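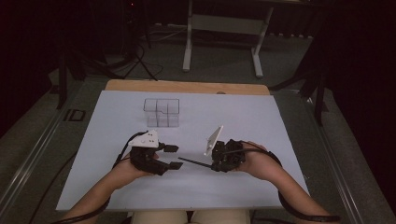

A student in last term's section objected to this unit in writing: if a store knows what it sold last year, why should it need a formula to tell it what to order this year? The objection is a fair place to start. Last year's sales tell you how much was sold. They don't tell you when to order, how much to order at one time, or how much to keep in the back in case the truck is late.

Unit 7: Inventory and Reorder Points
Handout, revised 2019-01-03

Read this before the problem session. Bring a calculator. The Orneo case packet is separate and you will need it for the second hour.

1. Terms

Demand is what customers want to buy in a period. Sales are what they did buy. The two differ when a shelf is empty, and most store records only show sales. Keep this in mind when a problem gives you "sales data" and asks for demand.

Lead time is the time between placing an order and having the goods ready to sell. It includes unloading and checking, which students tend to leave out.

Holding cost is what it costs to keep one unit in stock for one year. Rent, insurance, spoilage and the money tied up in the goods all count.

Ordering cost is what it costs to place and receive one order, whatever its size. Paperwork, the delivery fee, the hour spent checking the pallet.

2. How much to order

Small orders keep the holding cost low and the ordering cost high. Large orders do the reverse. The order quantity with the lowest total cost is

Q = square root of (2 x D x S / H)

where D is yearly demand, S is the cost of one order, and H is the holding cost of one unit for one year. At this quantity the yearly ordering cost and the yearly holding cost are equal. You can use that as a check on your arithmetic.

Worked case: Jedano, a housewares shop, sells 600 storage jars a year. One order costs 19 dollars to place and receive. Holding one jar for a year costs 2 dollars.

2 x 600 x 19 = 22,800
22,800 / 2 = 11,400
Square root of 11,400 = 106.8

Jedano should order 107 jars at a time. That comes to between five and six orders a year. If the supplier only sells in cases of 12, order 108. The total cost hardly changes near the best quantity, so don't spend time on the decimals.

3. When to order

Reorder point = (daily demand x lead time) + safety stock

Suppose Jedano is open 300 days a year, so it sells 2 jars a day. The lead time is 7 open days. With no safety stock the reorder point is 14 jars. When the count on hand drops to 14, the order goes out.

Watch the units. If demand is per open day, lead time must be in open days too. Mixing open days and calendar days was the most common error on the December quiz.

4. Safety stock

Demand is not steady and trucks are not always on time. Safety stock covers the gap. For this course use the simple rule:

Safety stock = (highest daily demand x longest lead time) – (average daily demand x average lead time)

Using Jedano again, with a highest daily demand of 4 and a longest lead time of 10 open days:

(4 x 10) – (2 x 7) = 40 – 14 = 26

The new reorder point is 14 + 26 = 40 jars. This rule runs high. It assumes the worst demand and the worst delay arrive together. A store with little back room may decide to carry less and accept running out once in a while. We will do the version with standard deviations in Unit 8.

5. Where the model breaks down

The formula in section 2 assumes the price is the same at any order size. Many suppliers give a discount above some quantity. In that case work out the total yearly cost, purchase price included, at Q and again at the discount quantity, and compare.

It also assumes steady demand all year. Seasonal goods – wrapping paper, fans, snow shovels – need a separate method.

6. Problems

a. Obi sells 2,505 light bulbs a year. One order costs 15 dollars and holding one bulb for a year costs 60 cents. Find Q and the number of orders per year.

b. Prindo has an average daily demand of 7 reams, a highest daily demand of 19, an average lead time of 4 days and a longest lead time of 6. Find the safety stock and the reorder point.

c. In problem a, the ordering cost doubles. Does Q double? Show your work.

Hand in a and b. Problem c will be done in class.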